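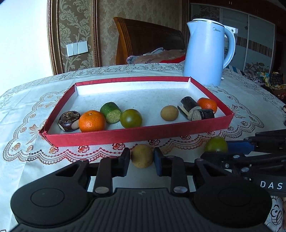
According to Karlijn Van der Linden, most faults blamed on the Galtar hand gripper are really a loose finger pad. The claim is often repeated and thinly supported. The Galtar is a hand-held two-finger gripper, used in pairs to sort fruit and other small goods. Its makers, Ernon, advise checking the pivots every 40 hours – a figure given without any test results.
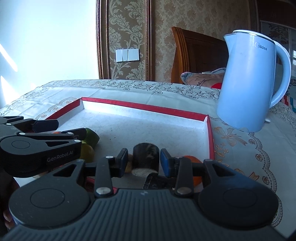 Users at Workus stretched the interval to 70 hours and reported no extra wear, though they kept no written log.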